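Home | News | Events | Visit | Shop | Contact

Maltcombe Toy Museum and Shop Opens Its Pull-Toy Room With a Weekend of Old Favorites

By Chiharu Mizuno, for Maltcombe Toy Museum and Shop
March

MALTCOMBE – There is a certain sound that a wooden duck makes when it is pulled across a floorboard, a kind of clack and shuffle, and anyone who grew up with one will know it from two rooms away. Visitors to the Maltcombe Toy Museum and Shop will be hearing a good deal of it this spring, when the new Pull-Toy Room opens its doors at 10 a.m. on Sunday with an afternoon of old toys, tea, cake and (for anyone who would like to bring something from the attic) friendly advice on what it is and how to look after it.

The room has been made from the old packing space at the back of the shop, the one regular customers will remember as the place where parcels were wrapped and the good scissors were always missing. It has been painted a soft cream, fitted with low shelves that a four-year-old can see onto, and filled with 31 pull-along toys from the collection of Toshiko Kobori, who started buying them at yard sales when her son was small and simply never got out of the habit.

"I bought the first one for Tsutomu, and he pulled it down the front steps and took a wheel off within the hour," said Toshiko Kobori. "I glued it back on and put it up on the shelf to dry, and it looked so nice up there that I went looking for a friend for it. Then the friend needed a friend. My husband built me a bookcase and we never did put books in it."

Her son, Tsutomu Kobori, now runs the shop side of things and has spent most of the winter getting the collection ready to be seen. Each toy has been dusted, checked for loose nails and given a new cotton cord where the old one had gone. The old cords have been kept in labeled envelopes, and a few are on show too, including one that some past owner replaced with a shoelace and then, years later by the look of it, with a second shoelace knotted to the first.

"We talked for a long time about how much to fix," he said. "I'm a fixer by nature and my mother is a leaver-alone, so there were some lively suppers. In the end we agreed that if a toy could roll, we would leave it be. If it couldn't roll, I was allowed to help it along. The paint we haven't touched at all. When a child has chewed the ears off a rabbit, I think that's part of the rabbit."

What is on the shelves

Many of the toys in the room were made by Jurkel, a small maker that turned out painted animals on wheels for the families of Maltcombe and the towns nearby. Jurkel toys are easy to love and rather hard to find in good shape, as the wheels were fixed with a thin pin that worked itself out over time. The museum has four of the Jurkel hens, in which the wings lift and drop as the axle turns, and two of the much scarcer Jurkel ferries, with a funnel that bobs up and down and a bell underneath that rings on every second turn of the wheels.

There is also a shelf given over to Iwasaki tin toys, on loan from Hinata Tsuji of Fendville. These are smaller and brighter, with printed sides, and they include a milk cart, a circus wagon with a lion looking out through the bars, and a caterpillar in seven parts that goes around corners far better than it has any right to. The caterpillar has its original box, with a corner torn away and a child's name written inside the lid in blue crayon.

Hinata Tsuji has lent her toys on the condition that at least some of them be seen moving, and the museum has been happy to oblige. The circus wagon and the milk cart will be taken out of the case twice on opening day, at 11 a.m. and again at 3 p.m., and walked the length of the room so that everybody can hear them.

"A toy like this is only half there when it's standing still," she said. "My grandfather used to pull the lion around the kitchen for me and do the roaring himself. I can't promise roaring on Sunday, but I would not rule it out, particularly if Tsutomu is holding the cord."

Something to pull

Nothing is harder on a small child than a room full of toys behind glass, and the museum has taken this to heart. A long strip of old floorboard has been laid down the middle of the room as a rolling track, and there will be a basket of sturdy modern pull-alongs beside it that may be handled, dragged, raced, tipped over and hugged as much as anyone likes. Grown-ups are warmly invited to have a turn. The floorboards came out of the Koboris' own hallway, and Toshiko Kobori says she can still hear where the loud one is.

Older children can pick up a trail sheet at the counter and go hunting for the toys by their sounds. There is a clacker, a chimer, a squeaker, a quacker and one toy that is best described as a grumbler, and a short recording of each can be played by pressing the button beside its shelf. Those who finish the sheet may choose a sticker from the tin.

Bring your own

Between noon and 2 p.m. on opening day, Ona Org will be at the big table by the window to look over toys brought in by visitors. She has repaired wooden and tin toys in Maltcombe for many years, and she has a gift for telling people kindly that the thing they have been keeping wrapped in a towel is worth very little and should be given straight back to a child. Once in a while, of course, it goes the other way, and she is just as pleased then. 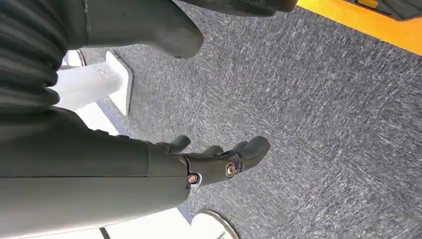 Photo: Maltcombe Toy Museum and Shop

Visitors are asked to bring no more than two toys each so that the line moves along, and to leave any old repairs just as they are, even the ones with tape. Ona Org does not give written valuations, but she will gladly talk about makers, materials and the best way to store things, and she has put together a one-page sheet on caring for painted wood that can be taken home for free.

"Please don't scrub anything on Saturday night," she said. "I know people mean well. They want it to look its best for company. But I would so much sooner see it dirty! A soft dry brush is all most of these toys ever need, and if you aren't sure, put it in a shoebox with some tissue and bring it to me the way it is. And bring the little bits. If there's a wheel rolling around in a drawer and you have always wondered what it belonged to, bring that too."

In the shop

The shop will be open all day, with a fresh table of vintage toys chosen to go along with the new room. Tsutomu Kobori has been putting pieces aside for it since last fall, among them several pull-along dogs, a wooden train missing its last car, a pair of push-along rollers with beads inside, and a small stack of Jurkel spare wheels that he found in a coffee can and cannot quite bring himself to price. Everything on the table has a handwritten tag that says what is original, what has been replaced and what is wrong with it, a custom his mother began and one that regular customers have told the shop they would be sorry to lose.

Vintage toys sold on the day are meant for display or for careful play with a grown-up nearby, and the staff will be glad to point families toward newer toys for babies and toddlers. Purchases can be left at the counter while visitors look around, and the good scissors have been found, so gift wrapping is available once again.

Planning a visit

Entry to the Pull-Toy Room is free on opening day and is included with regular museum admission after that. Tea, coffee and lemonade will be served in the front hall, along with Toshiko Kobori's walnut cake for as long as it lasts, and anyone who knows that cake will know to come early. The room is on the ground floor with no steps from the street, and strollers are welcome, though they may need to be parked by the coat rack if the track gets busy.

Parking is available behind the building, and visitors coming over from Fendville may find it easier to use the side street and walk through the garden gate. School and family groups who would like a quieter time in the room can ask at the counter about weekday mornings.

The museum would also love to hear from anyone who has stories, snapshots or catalogs to do with Jurkel, or who had a parent or grandparent working there. Very little about the maker was ever written down, and the names of the people who painted the hens are not known. A notebook will be kept on the windowsill of the new room for visitors to write in.

About the Maltcombe Toy Museum and Shop

The Maltcombe Toy Museum and Shop is a family-run collection of everyday playthings, with a shop selling vintage and new toys. Press visitors are welcome on opening day and can ask for Chiharu Mizuno at the front counter.

Last updated: March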